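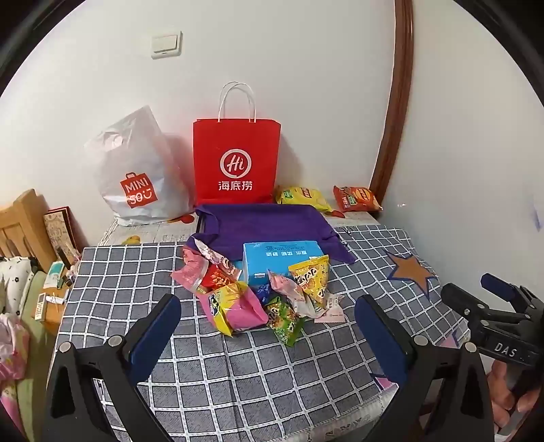
Snacks, the box and the purple bag, on the bed before packing

Sending a food parcel to my sister abroad, what box and how to pack?

Posted by Lejla Spahić

Hello everybody. My sister started her studies in Dradel in January and she misses the snacks from home. I want to send her a parcel, but I never did this before and I have some doubts.

First, is it better to use one strong box, or can I put everything in a cloth bag and then in a postal sack? Second, must I write every snack separately on the customs form, or is it enough to write "food"? Third, I would like to add a small jar of plum jam from our mother. Is this a bad idea? The limit for the cheaper price at my post office is 2 kg and I would not like to pay the next price for only 40 grams too much.

Thank you in advance for your help.

Ostap Kravets
Good evening Lejla. I send parcels to my son every two months, so I can tell you how I do it.

Take a box. A sack gets pressed under heavier parcels and then your sister receives crumbs. The box should be only a little bigger than the food. If it is too big, fill the corners with socks or a tea towel, she will need them anyway. Put the hard things at the bottom and crisps on the top. You can let some air out of crisp bags through a very small hole and close it with tape, but then they must be eaten soon.

On the form do not write only "food". I did it once and the parcel was waiting at customs for three weeks. Write for example "biscuits, 3 packets" and the weight and the price. Keep the shop receipt. Please look also at the list of forbidden products for the country, because meat and milk products are often refused, and sometimes this includes chocolate with a milk filling.

For the weight, put the closed box on the kitchen scales with all the tape on it. My tape and labels together were 200 grams the first time and I was very surprised.

Jae-hoon Song
Jam is ok if the lid is tight. Mine broke.

Miroslava Prokopenko
I agree with Ostap about the box. For the jam I would ask your mother to put it in a plastic container with a screw lid, then in two freezer bags with the air pressed out, and then in the middle of the parcel between soft things. Check first if home-made food is permitted, in some countries it must have a factory label.

Write the address also on a paper inside the box, in case the label outside comes off.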